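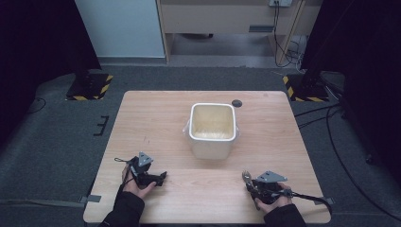 Sajib Karunaratne asked whether the white containers go back on the tables once the tops are refinished, or stay in the Clundton store. Agreed: one per table, placed after the oil has cured.

**2. Table tops, Wurgate room**

Surface condition reviewed. The grain is sound and the finish is matte. Marks noted on the light wood: a gray streaked scuff, a short dark smudge near it, and a patch of faint gray smudging lower down on the left. Cleaning to be tried before any sanding – dry cloth first, then a damp one with mild soap, wiped along the grain.
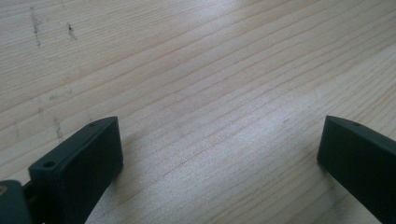 If the marks remain, sand by hand with the grain and blend outward. No spot sanding with a power tool. The Patwary quote for full refinishing (4000 for 7 tops) was held over to July.

**3. Clamps and grommets**

Clamps to come off before work starts. Pads to be fitted under the jaws when they go back on. Grommet holes to be taped from below so that dust does not reach the carpet.

**4. Oil**

Broditz matte oil approved, two thin coats, 6 hours between coats. Gloss was ruled out at the last meeting – no change.

**Actions**

- SK: cleaning trial on one top, report at next meeting
- SK: ask Patwary for a price on 3 tops only
- Clamp pads: open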